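Notes on hanging printed fabric without ripples

Posted 6 May 2019 in Workshop

I have now hung printed fabric in three different rooms and got it wrong in two of them, so these are my notes, mostly for my own use the next time. By printed fabric I mean the polyester or cotton panels you order from a print shop with your own artwork on them, used as a backdrop or to cover a wall you can't paint. Curtains are a separate subject with much better literature.
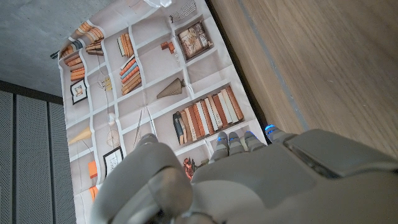

5 min read

Start with the weight of the cloth. Print shops quote it in grams per square metre and most of them offer a light, a middle and a heavy grade under names of their own. The light grade is cheap and folds down to nothing, but it shows every fixing point as a small fan of creases, and on a pale wall you can see the wall colour through the white areas of the print. I used it in the first room and took it down in September. The heavy grade hangs well but needs a proper batten. The last panel I ordered was 300 grams, woven, and I would not go lighter again for anything with straight lines in the artwork. Straight lines are the real test. A woodland or a cloudy sky will forgive a sag of a centimetre or two. A row of shelves, a window or brickwork won't, as the eye goes directly to whatever ought to be level.

Measure the wall at the top, the middle and the bottom. Mine was 171 cm between the chimney breast and the door frame at the top and slightly less at the skirting. I ordered to the narrower figure. Fabric that is too wide has to be turned back, and a turned edge on heavy cloth makes a ridge that catches the light from the side.

Ask about the hem before paying. There are usually these options: raw cut, heat cut, folded and stitched, or stitched with a pole pocket. Raw cut is only any use if you are going to staple the cloth round a frame. Heat cut works on polyester and leaves a hard edge that doesn't fray, though it can curl. A pole pocket top and bottom is what I recommend for a free-hanging panel. Check whether the pocket is included in the finished height. The shop I used, Skindora, includes it, and the one before that didn't, and I lost the top strip of the artwork into the pocket as a result.

The top pole should be stiff. I tried a length of plastic conduit first and it bowed in the middle within a day. Aluminium tube of the same diameter stayed straight. For the bottom, stiffness matters less than weight, and a steel rod or a length of old curtain track will do. If the rod is shorter than the pocket the corners will flare forward, so cut it to the full width less a couple of millimetres and tape the ends.

Creases from the post are best dealt with flat. Lay the panel face down on a clean table with an old sheet under it, and iron the back on a low setting with no steam. Work from the centre outwards. Steaming it after hanging sounds easier, and I did it that way in the second room, but the damp part of the cloth stretched under the weight of the bottom rod and the panel ended up longer on one side than the other. It has stayed longer.

Fix the brackets to a level line, not to the ceiling. Ceilings in houses like ours are out by enough to matter. I put two brackets at the quarter points and none in the middle, and with aluminium tube that is sufficient.

Storage: roll it, print side out, round a cardboard tube, and don't put a rubber band on it. Print side out seems wrong but the ink layer on mine cracked slightly when rolled the other way. Strips of cotton tape hold it closed. 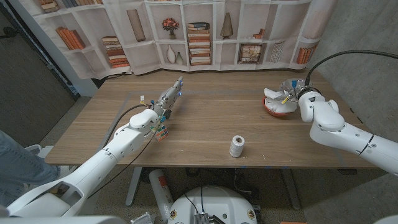
Marloes De Smet wrote to me after the draft of this went round and disagreed with the ironing. In her view any heat on the back of a pigment print is a risk, and the cloth should be left hanging with extra weight on the bottom rod for a week, after which the creases will have dropped out without help. I have tried this since on an offcut. The soft creases did go. The sharp ones, where the panel had been folded in four for the envelope, didn't move at all. She would say I should have paid for it to be sent on a roll, and for the next one I will.

One more thing on colour. The proof on screen will be brighter than the cloth, and the heavier grades take the ink a little darker again. Skindora will send a small test square if asked. Look at it in the room in the evening with the lamps on, pinned at the height the panel will be. Mine went noticeably green under the old bulbs, and changing the bulbs was cheaper than reprinting.

Still to sort out: what to do about dust along the top pocket.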